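Diary, October

Up at 6. Overcast, no wind, good light for checking seals. The damp reading in the cupboard under the stairs was down again overnight, so the dehumidifier stays on its low setting for now. I emptied the tank before breakfast and wrote the figure on the card inside the door.

Most of the day went on the cold spot in the back bedroom. It has bothered me since we moved to Bretalgate, and last winter the bottom corner of the north wall went grey with mould twice. I had blamed the gutter. The gutter was cleared in spring and the brackets reset, and the outside face of the brick has been dry to the touch all through the wet weeks, so the gutter is off the list.

The method was simple. Skirting off along the north wall, one length at a time, using the wide scraper and a scrap of ply to protect the plaster. The old nails are cut nails and do not pull straight. Two came through the face of the board and left splits, which I glued and taped. Behind the skirting there is a gap between plaster and floor wide enough to take my thumb. Air was moving through it. I held a strip of tissue at the gap and it leaned into the room the whole way along, strongest at the corner.

So the mould corner is being cooled from below. The subfloor vents are doing their job and the floor junction is not sealed, and the air takes the easy way up. I do not want to block the vents. The joists need them, and I would sooner have a cold corner than soft timber.

Gremley delivered at 9.30, short by one roll of tape. I rang and they said it would be on the next van. The invoice was right for what arrived. It came to $884 with delivery, for the insulation batts for the ceiling, the sealant, the backing rod and the replacement loft hatch. The hatch is the Grelano one with the double gasket. It was dearer than the plain one, but the plain one has foam stuck on with what looks like carpet tape and I have already replaced that sort once in the hallway.
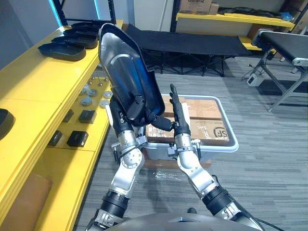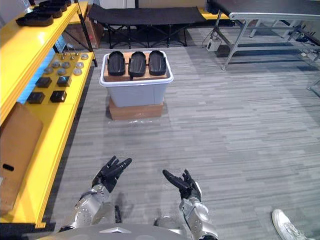 Should the ceiling be insulated before the draughts are sealed?

Seal first. Warm air leaking through a gap carries moisture with it, and once the batts are down the gaps are hard to find and harder to reach. Insulation laid over an open gap slows the air a little and filters it, so the batt ends up dirty and sometimes damp on its underside.

I wrote that out in full as I had argued the other side of it last month, wanting the batts in before the cold arrived. The order is now fixed: floor junction, pipe holes, light fittings, hatch, then batts.

Floor junction first. Backing rod pushed in with a blunt putty knife, kept 5 mm below the surface, then a bead of acrylic sealant over the top. The rod matters. Without it the sealant sticks on three sides and tears when the floor moves, and this floor moves. Used 13 metres of rod, counting the chimney breast and the bit behind the wardrobe. Tooled the bead with a wet finger and it looks rough at the corner, where the plaster has crumbled. It will be behind the skirting. Left the skirting off so the bead can cure.

Tissue test again at 2 in the afternoon. Still along the whole north wall, apart from a small lean beside the radiator pipes. The pipes come up through holes that were drilled far too large. I packed the worst one with mineral wool and put the collar back over it. The other collar is cracked. Mansour sells a split type that goes on without draining anything down, so that goes on the list with the tape.

Went up into the roof after that, on boards, with the head torch and the good mask. The existing insulation is thin and grey and has been pushed aside wherever anyone has run a cable. Marked each gap with chalk on the nearest joist. One of the bathroom fan ducts has come off its spigot and has been blowing straight into the roof space, and the underside of the roofing above it is stained in a patch the size of a dinner plate. That would account for the musty smell on the landing. Pushed it back on and fixed it with a worm-drive clip. The duct also sags in the middle, where water can sit, and it needs a strap.

Measured the hatch opening twice. It is out of square by 6 mm over the long side. The new frame will take that with packers, but the architrave will need scribing on one edge. No use starting it so late in the day.

Humidity in the back bedroom was 61 per cent at 5 pm with the door shut. I will keep taking it at the same hour with the door shut, otherwise the readings mean nothing.

Knees sore. Kneeling pad is worn through on the left side. Soup and toast for tea.

Tomorrow: strap for the duct, collar, check the bead for shrinkage, ring about the tape if the van has not been by noon. Skirting back on only if the sealant has skinned properly.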